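I've folded a lot of cloths in my life, mostly badly, but I'd never been asked to do it for a robot's benefit until I dropped in on the Cledcombe workshop this April.

You may have walked past it without noticing (it's the door between the old Cabrera shoe shop and the bike place). Inside, a small team is teaching a pair of robot arms called Ornine to deal with laundry. The arms weren't doing any of it while I was there, mind you. People were! You pick up a gripper with a handle on it, there's a camera fixed to the thing, and you do the folding yourself, slowly, with two big pinching fingers instead of your own. The camera records what the gripper sees, and all those recordings go off to train the arms.

Angeliki Antoniadis runs the sessions and she's very patient with beginners. "Everyone grabs too much cloth on the first go," she told me, and then I grabbed too much cloth. She wants 2000 good folds by the end of the summer, and they'd just gone past 400 when I visited, so there's a fair way to go and plenty of tea to be drunk.
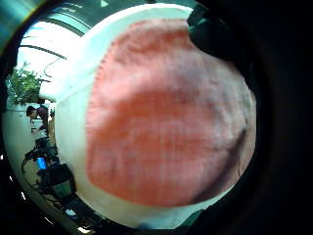 *The gripper's view at Cledcombe, with a reddish-pink cloth on the table.*

What surprised me is how odd it feels. Your hand wants to smooth things out flat and the gripper won't let you, so you end up nudging and tugging at corners like someone wearing oven gloves. I dropped my cloth twice. Then I got one decent fold down the middle, felt terribly pleased with myself, and made a mess of the next. Angeliki says the messy ones get marked as messy and kept in a separate pile on the computer, which I found oddly comforting.

I asked why they don't simply drive the arms by remote control, and it seems they do that too, just less often. Aileen Macaraeg looks after that side. She sits with a controller in each hand and the arms copy her, a beat behind, and she reckons a towel takes her four times as long that way as it does with the hand-held gripper. She's fond of it all the same. "You learn what the arms can't reach," she said, "and then you stop asking them to." The software that ties both lots of recordings together is called Amus, and Aileen spends most of her mornings arguing with it.

The cloths are all different on purpose: thick, thin, plain, checked, old, new. If you've got any tea towels or napkins you can spare, they'd love to have them, clean please, and stains are fine. There's a box just inside the door.

They're also after more hands. You don't need to know anything about robots (I certainly don't) and a go lasts as long as you fancy, though my wrist had had enough well before I did. Mornings are quieter and you'll get more help with the grip. Left-handers are especially welcome, as they've only got one so far and she's off to university in the autumn.

I've promised to go back and have a crack at a pillowcase. Angeliki tells me fitted sheets are on the list for next year, and Aileen pulled a face when she said it.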